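Stemis Countertop Herb Planter Review: Four Months of Basil, Parsley and Thyme

I bought the Stemis planter in June to replace a row of clay pots on the kitchen windowsill. The pots dried out whenever we went away for a weekend, and the basil never lasted more than a few weeks. It is now October and the planter has been in use the whole time, so I have a fair idea of what it does well and where it falls short.

What you get

The Stemis is a long, low tray with a water tank underneath and a lid that holds three planting cups. A cotton wick runs from each cup down into the tank. There is no pump, no light and no app. The tank holds 2890 ml according to the label on the base, and a small float in a window at the front shows how much is left.

In the box there were three cups, six wicks, a bag of potting mix and a folded sheet of instructions. Seeds are not included. The sheet is short and mostly clear, although it doesn't say how far the wick should come up into the cup. I threaded mine about halfway and that worked. The spare wicks are useful. One of mine went gray and stiff in August and stopped drawing water, and it took a minute to swap.

Setup

Soak the wicks first. I skipped this with the parsley cup and the soil on top stayed dry for two days. Once I pulled the wick out, soaked it and put it back, the soil was damp by evening.

The potting mix in the bag filled two cups and part of the third. I topped up the last one with a general mix from Nustia that I already had in the garage. I have not seen any difference between the cups, and the Nustia mix is cheaper, so that is what I will use when it is time to replant.

Growing results

Basil did best. I started it from a supermarket plant that I split into small clumps, three to the cup, and it was thick enough to pick from by the third week. I have cut it back hard several times and it has filled in again each time. The leaves are a little smaller than the ones I get outdoors but the flavor is good.

Parsley was slow. Seed took more than three weeks to come up, and I nearly gave up on it. Since August it has been steady, and I use a handful most weeks. 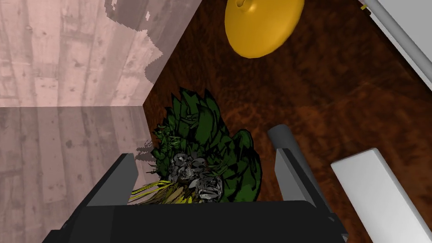

Thyme is the weak point. It likes to dry out between waterings and a wick planter never lets it. The first plant turned brown from the bottom up and died. For the second I cut the wick in half lengthwise and mixed some grit into the soil, and that plant is alive but not growing much. If thyme, rosemary and sage are what you want, buy a plain pot with a hole in it.

I feed everything every other Saturday with liquid fertilizer at half strength, added to the tank. The instructions suggest full strength. I tried that once and got a white crust on the soil, so I went back to half.

The tank

With three young plants, a full tank lasted 16 days. With the basil at full size in July it was down to nine. That is still plenty for a week's vacation, and it was the main reason I bought it.

Filling is the part I like least. The opening is at the back left corner, and it is narrow. If the planter stands against a wall you have to pull it forward every time, and when it is full it is heavy. I use a small watering can with a thin spout. A measuring cup spills.

Algae showed up in the front window after six weeks. You can empty the tank, take off the lid and scrub it with a bottle brush, but you have to lift out all three cups to do it and they drip. I put a towel down first. A strip of dark tape over the window has slowed it down, though it means peeling back the tape to check the level.

Compared with the Pralline

Before this I borrowed a Pralline planter from my sister for a month. It has a built-in light and a small pump, and it grows basil faster, no question. It also hums. In our kitchen, which opens onto the living room, I could hear it while watching TV. The Pralline cups are smaller too, and roots had filled them by the time I gave it back.

If your kitchen gets no sun, the light makes the Pralline the better choice. Ours has a window that faces south, and the Stemis needs nothing more than that.

Build

The tray is solid and has not warped or leaked. The lid fits a bit loosely on one side. The finish marks easily, and there is a pale ring near the filling hole from hard water that vinegar only partly removed. The feet are rubber and don't slide.

Replacement wicks are sold in packs of ten. Spare cups are sold one at a time and cost more than I think they should.

Good points

Quiet, with nothing to plug in
Long gap between fillings
Good for basil and parsley
Spare wicks in the box

Bad points

Awkward filling hole
Algae in the window
Too wet for thyme
Not enough potting mix for three cups

Would I buy it again? Yes, for basil and parsley. I plan to give up on the thyme this month and put chives in that cup instead. I'll update the review in spring if they make it through the winter.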